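Kingi Acrylic Frame Handling: data card and fault notes

Status: released with known defects
Maintainer: Mereana Fairweather
Fault review: Paavo Honkanen, Glenys Halliday
Collection site: Vemthorpe, bench 2

Summary

Kingi is a set of 291 two-handed episodes in which an operator handles a clear acrylic picture frame and its small metal pins with a pair of hand-held grippers. Each episode has one head view and one view per gripper. The set was collected in January. Read the fault section before training on it. In 13 episodes the recorded jaw width is wrong, and in 4 of those a sheet was dropped.

Task

The operator picks up the sheet, brings it over the board, holds it level between the two grippers and sets it down. Pins are inserted or removed with the right gripper while the left holds the sheet. Episodes start with both grippers open and end with both open and clear of the sheet.

Sheets are handled by the edges or corners only. Contact on the broad face was allowed during re-grip and is labeled "face" in the contact column.

Fault K-2: jaw width offset on the left gripper

Symptom. The width channel for the left gripper reported a closed jaw while the sheet was held at partial force. Downstream, a policy trained on the first export closed the left jaw too little and let the sheet rotate about the right-hand grip. Kylie Whitcombe found the mismatch on a Friday while comparing width traces against the gripper views.

The error is easiest to check in episodes where the sheet stands upright and a pin is lying loose on the board. The finger positions can be read against the sheet edge, and the sheet thickness is known from the parts list. 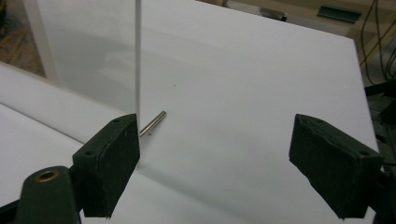 The offset is constant within an episode and changes only between episodes. Hemi Hollis traced it to the zeroing step. The script took its zero reading as soon as the trigger was released, while the jaw was still moving. On the right gripper the return is faster and the reading was correct.

A second effect was first taken for the same fault. Pad wear changes the contact point by a small amount and shows up as slow drift across a session. It is not corrected in this release. Use the pad_state column to filter if it matters for your work.

Dropped sheets

All 4 drops occurred during re-grip, with the left gripper carrying the load. None occurred while both grippers were closed. No one was hurt. One sheet chipped at a corner and was withdrawn. The drop episodes are kept in the set with outcome = drop and are excluded from the default training split.

The two-gripper hold was the stable part of the task. Width error on the left had little effect on it, as the right gripper and the tension between the hands kept the sheet in place. For this reason the hold segments of the affected episodes are usable if the left width channel is masked.

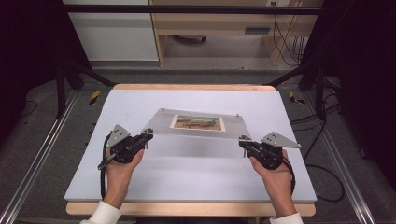 Correction applied

1. Left width values in the 13 affected episodes were shifted by the per-episode offset. Raw values are kept in width_left_raw.
2. The zeroing script now waits for the jaw to stop and takes the reading twice. If the readings differ, the episode does not start.
3. Contact labels for the affected episodes were redone by hand by Glenys Halliday.
4. The first export was pulled from the Clusen share. If your copy has no width_left_raw column, delete it.

Safety rules added after the review

Operators wear eye protection for any step with acrylic off the board. Feet stay out from under the board edge during re-grip. A sheet with a chip or crack is taken out of use and its number is written in the bench log. Loose pins are collected before the next episode starts.

Columns changed in this release

width_left: corrected jaw width, left gripper
width_left_raw: jaw width as recorded
contact: edge, corner, face, none
pad_state: new, used, worn
outcome: done, drop, aborted

Known limits

Transparent sheets give poor depth estimates. No depth channel is provided. Pose tracks for the sheet were made from the head view and are unreliable when the sheet is close to upright. Pin pose is not tracked. All episodes use the same board, so results may not carry over to a dark or patterned surface.

The Ilosberg loader reads the old column order and will put raw values in the corrected field without a warning. Use loader version 4 or later.

Reporting

Send new faults to Mereana Fairweather with the episode number, the affected channel and the time offset. Do not edit width values locally and re-share the files.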